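Parts Maker Weighs Its Next Move as Tariff Costs Settle In

By Ching-wen Kuo
July 13, 2019

Bahman Mousavi keeps two calendars on the wall of his office in Murnness. One shows the holidays of the countries he buys from. The other shows the dates on which a duty has changed or might change, and it has more ink on it.

Mousavi is president of Hidayat, a family-owned company that makes valve blocks and pump housings for farm and construction equipment. It employs 94 people at its main plant and 31 more at a smaller shop in Flekcombe, across the border. Most of its castings cross that border twice before they reach a customer.

"We rough them out on one side, finish them on the other, and then a good share goes back," he said. "When my father set it up that way, the paperwork was one page. Now I have a person who does that full time, and she needs help."

The company has not laid anyone off. It has put off buying a machining center it had planned to order last fall, and it has raised prices once. Mousavi said two customers accepted the increase and a third asked for bids elsewhere.

"They came back, but at the old price," he said. "So that one we are eating."

I asked him whether he had written to his elected representatives. He said he had, and that he had also gone to two public hearings. At the second, in October, he was given a few minutes to speak and used most of them to explain what a valve block is.

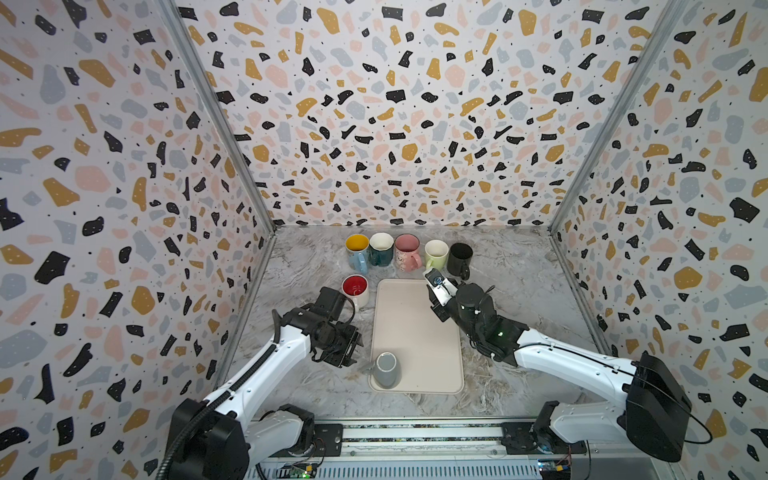 Hidayat sells to equipment makers that sign supply contracts a year or more ahead, and a change in the cost of metal in the middle of a contract usually lands on the supplier. Mousavi has been trying to write adjustment clauses into new agreements, with mixed results. Larger suppliers can insist on them, he said, and a company his size mostly cannot. He would like to see a standard clause that everyone in the trade uses. Appearances count in those talks too, in his view, and he has opinions on what buyers notice, down to the smallest details. "People remember a thing like that," he said. "They don't remember your tolerance chart." He still brings the tolerance chart.

On the larger question of trade policy, he is careful. He does not want the company tied to one party, and he said his employees vote in every direction. What he wants from government is notice.

"Give me a year and I can plan for almost anything," he said. "Give me two weeks and I'm on the phone all night trying to find out where a truck is."

He also wants a faster process for exclusions. Hidayat applied for relief on one grade of steel bar that he says no domestic mill would quote in the quantity he needs, 1,000 pieces at a time. The application took months and was turned down over how the product was described. He has filed again with a longer description.

Not all of his trouble comes from the border. The average age on the shop floor in Murnness is 51, and he expects several of his best machinists to retire before he has trained people to follow them. He has started an apprenticeship with a local college and pays the tuition himself. Four people have gone through it. Three are still with the company.

Pluvama, a competitor with plants on both sides, has hired away some of his people – he would not say how many – and he does not blame them for going. "They pay a bit more and they have a newer building," he said. "I would have thought about it too, at that age."

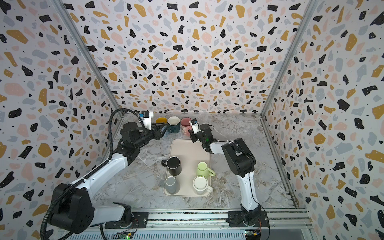 What he plans to do next

Mousavi said he will decide by the end of the year whether to move the finishing work to one site. Putting everything in Murnness would save a crossing, but he would have to close or sell the Flekcombe shop, where some employees have been since it opened.

"I know their kids," he said. "That goes in the spreadsheet somewhere, I just don't know which column."

His sister, who runs the finance side, favors a decision sooner. The two of them have agreed to get prices on an addition to the main plant and to look at the numbers again once they have a ruling on the second exclusion request. In the meantime the machining center is still on hold, and the salesman calls every other Monday.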